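Wrapping and Packing: Your Questions

Thanks for stopping by! Shuk-fan Fang puts these answers together for everyone sending a parcel through Stistow, and she adds to them whenever the same question turns up in the inbox a few times.

Do I really need to wrap a box that's already sealed?
We'd love it if you did, especially with long, flat ones. Tape holds the flaps shut, but it doesn't do much for the corners or for a box that gets set down on a damp dock (we've all seen what a puddle does to cardboard).

Can I use ordinary cling wrap?
Yes, as long as you're generous with it! Five turns at each end is what we ask for, then one long pass down the middle. Kitchen wrap is thinner than the packing kind, so go around a few more times if that's what you have in the drawer.

Where should I start?
Start at one end, with the box flat on a clean, smooth floor so you have plenty of room to walk around it. Press the loose edge of the film onto the cardboard, hold the roll in both hands and keep it low, and pull gently as you go. Châu Tăng, who has been wrapping at our Jolton counter for longer than I have, likes to do one whole end, flaps and seams and all, before she even looks at the other.

Will the film hide the printing on the carton?
Clear film won't, so please don't worry about covering up the maker's details. Your own address label goes on last, on the outside, where the driver can scan it.

Can I drop off on a Sunday?
Only at Derimham, I'm afraid, and only until noon. Ring the side bell and give us a minute to get to the door.
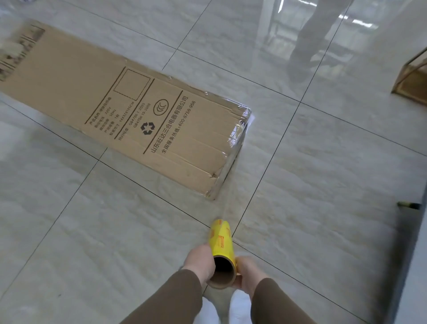
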